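Part-time feed mixer operator wanted at Leite Feed & Grain, Jornatville

Hi there! I run the mill side of things at Leite, the feed place on the Cisbridge road, and I'm looking for one more person to help me make livestock feed. If you've worked around grain before, great. If you haven't but you grew up tossing hay or you just like being around machines and dust and people who talk too much about goats, keep reading.

We're a small outfit. We buy corn, barley and oats from farms close by, grind it, mix it with minerals and molasses and bag it up for people who keep sheep, goats, pigs and laying hens. We have 94 regular customers and most of them have been coming longer than I've been here. Some want a pallet at a time, some want two bags and a chat.

The job is 30 hours a week, Monday through Thursday, starting at 7 in the morning. No weekends, except now and then in lambing season when everybody runs out at once, and then I pay extra for the Saturday.

What you'd be doing, mostly: running the hammer mill and the vertical mixer (we call her Liva, it's painted on the side, long story), weighing out the small ingredients by hand, bagging and sewing, stacking pallets, and cleaning out between batches. The cleaning out matters more than anything else on that list. Sheep can't handle the copper levels that go into pig feed, so when we switch over, the mixer gets emptied, brushed down and flushed with plain ground corn, and you write it in the log with your initials. I'm relaxed about a lot of things but I will never be relaxed about that one.

You'll also help on the front counter when it gets busy. That means carrying bags to trucks, answering the phone, and telling people kindly that no, the hen feed won't do for the lambs.

I need you to be able to lift a 50 pound bag over and over through a morning, climb a ladder, and read a scale and a recipe sheet without guessing. Basic math is fine, we have a calculator and it's chained to the desk. A forklift ticket would be wonderful, but I can get you trained on ours if you don't have one. You do need your own way to get here, the bus stops in Cisbridge and it's a long walk after that. 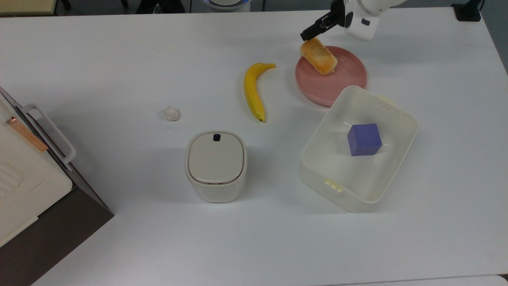 Do I need to know how to fix the machines?
Basic upkeep is all I'd ask of you - greasing bearings, checking belts, swapping a worn screen in the mill. I'll show you each of those with the power locked off, and anything bigger goes to the mechanic who looks after us.

A few other things people have asked me at the counter since I put the card up in the window:

The pay is hourly, every other Friday, and I'll tell you the rate on the phone before you bother driving out. There's a raise after your first three months if we're both happy. You get paid time off from day one and a staff discount on feed, which my last helper used so heavily I think her pigs were the real employees.

It's dusty. We have an extraction system that was put in a few years back and it does a good job, but grinding barley is grinding barley. I supply masks, ear protection, gloves and safety glasses and I expect you to wear them. If you have asthma or a bad grain allergy, please talk to me about it first, I'd hate for you to find out on a Tuesday morning halfway up the ladder.

It's also cold in winter. The bagging area has a heater, the mixing floor doesn't. Bring layers. Summers are lovely, we open the big doors at both ends and the breeze comes right through.

A normal day is four or five batches. On our best day last fall we sent out 44 bags of ewe mix before lunch, plus the hen orders, and I was so pleased I bought doughnuts for everybody in the building including two customers. Last year we filled 1,219 bags of the goat ration alone, so you'll get very good at the bag sewer (it jams, you'll learn to hum at it).

I'd like somebody to start in November, before the winter rush. I'd rather wait for the right person than hurry, so if you'd have to give notice somewhere else, tell me and we'll work it out. Your first two weeks you'd be right beside me on every batch, and after that you'd take over the simple mixes yourself and build up from there.

To apply, come by the mill any afternoon after 2, or call and leave a message if I don't pick up, the mill is loud and I miss a lot of calls! You don't need a fancy resume. Write me a half page telling me what work you've done, whether you've been around animals or machinery, and when you could start. One reference from somebody who's worked with you would be nice. Drop it at the counter or in the green mailbox by the gate.

If it looks like a fit I'll ask you in for a paid trial morning, so you can see the place running and decide if you like it. Wear boots, closed ones please, and tie back long hair. Park on the left side of the yard, the right side is for the grain trucks and they don't turn well.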